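Hetasitz Bench Bins and Packing Station Supplies

Home > Storage > Bins and trays > Open-fronted bins

Hetasitz Open-Fronted Stacking Bin, Blue
Sold singly or in sets of three
In stock: 1,551
Page updated 27 August 2018

The Hetasitz bench bin is a plastic storage bin for small items that need to be picked out by hand during the day. It has an open front with a low lip, so you can see what is inside and reach in without lifting the bin off the bench. It suits first aid stores, packing benches, school workrooms, repair counters and anywhere else that goes through a lot of small packets, leads and tools.

The bins stand side by side without a gap and can be stacked when you are short of bench space. Most of our customers use them on a flat top, with one kind of item in each bin. They need no fixings. A loaded bin can be picked up from either side and carried to another bench. 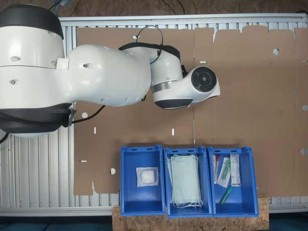
Sterile dressings and other wrapped goods should go in flat with the printed side up. Keep them in a bin of their own, away from tools and anything with a point. The packets are easily nicked, and a damaged packet has to be thrown away even if the dressing inside looks clean. If you keep more than one size of dressing, use a separate bin for each and put the size on the label.

The bin will take:

Wrapped dressings, gauze and cotton
Short cables, string and ties
Hand tools that fit within the length of the bin
Small boxed or bagged parts
Pens, tape and labels

It is not meant for liquids, which will run out over the front lip. It should not be used for unwrapped food.

Setting up a row

Start with the bin you will use most and put it nearest your working hand. Push the others up against it so that the fronts line up. If your bench has a slatted or grooved top, lay a sheet of cardboard down first. Small items that are dropped on a grooved top tend to find their way into the grooves, and the bins slide more easily on card when you want to move them along.

We sell plain cardboard sheets for this, but a flattened box does the same job. Turn it so that any slots and holes are away from the part you work on. Change the sheet when it gets soft or starts to lift at the fold.

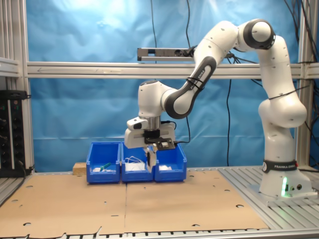

Blue bins in a tight row on cardboard sheets. The left-hand bin holds a green-handled tool.

Cables and string are better coiled before they go in. A loose heap fills the bin quickly, and whatever is underneath gets forgotten. A twist of wire or a rubber band round each one is enough. Long tools can be laid corner to corner, which gains a little length, but the handle should stay below the rim if another bin is going on top.

Dividers are available as an extra. They slot across the bin from side to side and make a front and a back section. They do not fit the older grey Hetasitz bins, which we stopped selling in February.

Using one bin by itself

A single bin can stand at the back of the bench with the open front facing you, leaving the rest of the top clear for work. This is the usual arrangement for sorting, where things are laid out first and then put away.
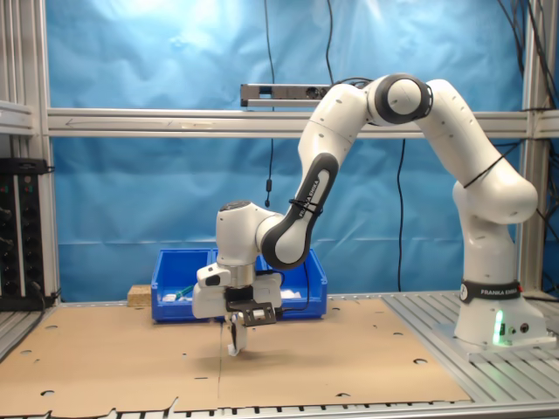

When the job is done, tip the bin out and go through what has collected on the floor of it. Scraps of packaging build up in the corners and should go in the waste before the bin is filled again. Wash the bin in warm water with washing-up liquid and let it dry fully before anything wrapped in paper goes back in. Do not use scouring powder. Strong solvents may cloud the plastic.

Labels

Each bin comes with one blank card label. Stick it to the front face below the lip and press it down for a few seconds. Spare labels come in packs of 8. For a bin whose contents change often, write on masking tape instead and peel it off when you have finished.

Bags to go with the bins

We also stock light blue plastic bags for bagging up small items before they are put away or sent out. The film is soft and folds flat. You can make out the contents through a single layer, although not well enough to read small print, so anything that needs to be identified should have a label on the outside. 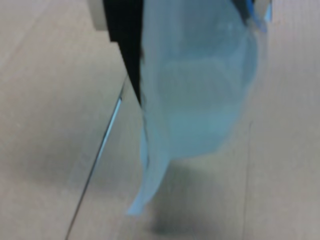
Light blue bag in soft, semi-transparent film.

The bags are sold loose in packs and can be kept in a bench bin of their own. Open the mouth of the bag fully before you fill it. Sharp tools will go through the film and should be wrapped first. Keep the bags away from babies and small children, as there is a risk of suffocation.

Ordering

Bin, single: order code HB-S
Bins, set of three: order code HB-T
Divider: order code HB-D
Labels, pack of 8: order code HB-L
Bags, light blue: order code PB-B
Cardboard bench sheet: order code CS-1

Orders placed before noon go out the same day from our Prorkau warehouse. Allow 4 working days for delivery. Bins are sent nested together with card between them, and the labels are in an envelope inside the top bin. Please check the envelope before throwing away the packing.

Bins can be returned unused within a month. We cannot take back opened packs of bags or labels.

Customer comments

"Bought a set for the first aid cupboard and then another for the workroom. The lip is just high enough to stop packets sliding out when you carry one." Glenys Partington

"Good bins. I would like them in a second colour so that the clean items and the tools can't be mixed up." Toivo Lehtinen

Reply from the shop: We have asked Hetasitz about other colours and will add them to this page if they become available.

For larger orders or help choosing a size, contact Ruby-Lee Hollis on the sales desk.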